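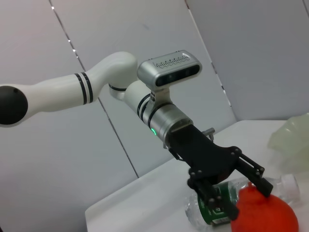

件名:メッシュのペン立てがカタカタします(Merkholm 卓上整理シリーズ)
受付日:2019年12月1日
お名前:Érica Brandão
状態:対応中

こんにちは!先日そちらの通販で卓上整理シリーズのペン立てを買った者です。見た目はすごく気に入ってるんですが、マーカーを差すたびにカタカタ鳴るんですよね。小さい音なんですけど、一度気になるともうだめで…(静かな部屋なので余計に)。お値段は2000円でした。返品したいというより、直し方があれば知りたいです。

机は白い天板のもので、ペン立ては黒いメッシュの四角いタイプです。そばに透明なボウルと水のペットボトルも置いてます。ボウルは波形のふちのやつで、これは別のお店のものなので関係ないと思いますが、一応書いておきますね。
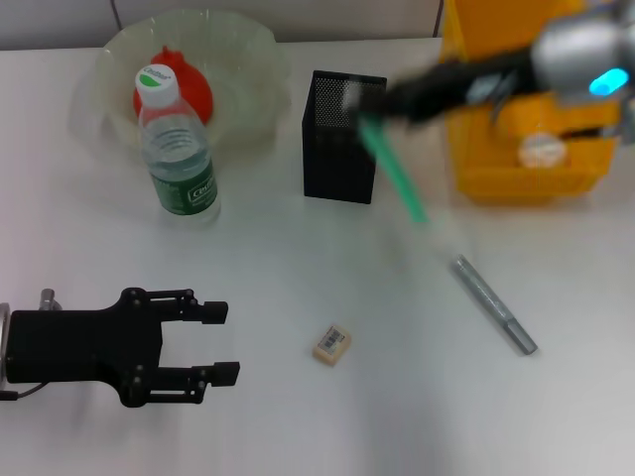 それで、いちばんよく鳴るのが緑のマーカーを戻すときなんです。銀色の細い棒のほうだとほとんど鳴りません。最初は机が傾いてるのかと思って、ペン立てを黄色いカゴのほうへ寄せてみたんですが、変わらず。ひっくり返して底を見たら、角の一つだけ足のゴムが薄いような気もします(定規では測ってません、すみません!)。

返信(サポート窓口)
ご連絡ありがとうございます。中身を全部出した状態で、上のふちの角を順番に指で軽く押してみてください。沈む角があれば、その対角の足が高くなっている可能性があります。空の状態で鳴らない場合は、底に薄い紙を2枚敷いてからペンを戻してお試しください。

追記(Érica)
やってみました!左奥の角を押すと、ほんの少し沈みます。やっぱり足でしたね。紙のほうも試して、差したときの音はだいぶ丸くなりました。でもガタつきは残ってます。あと、ふちにクリップを引っかけるのは大丈夫でしょうか?白と緑のやつを角に付けておくのが好きで、あれが原因だったら悲しいなあと思って。
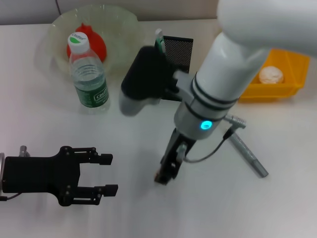 返信(サポート窓口)
クリップは付けたままで問題ありません。足のゴムは4個セットで300円ですが、今回は無償でお送りします。古いゴムをはがし、底を乾いた布で拭いてから貼ってください。貼ったあとは一晩、何も入れずに置いてください。

追記(Érica)
わあ、ありがとうございます!届いたら貼って、またここに書きますね。一晩マーカーの置き場がなくなるので、とりあえず黄色いカゴに入れておきます。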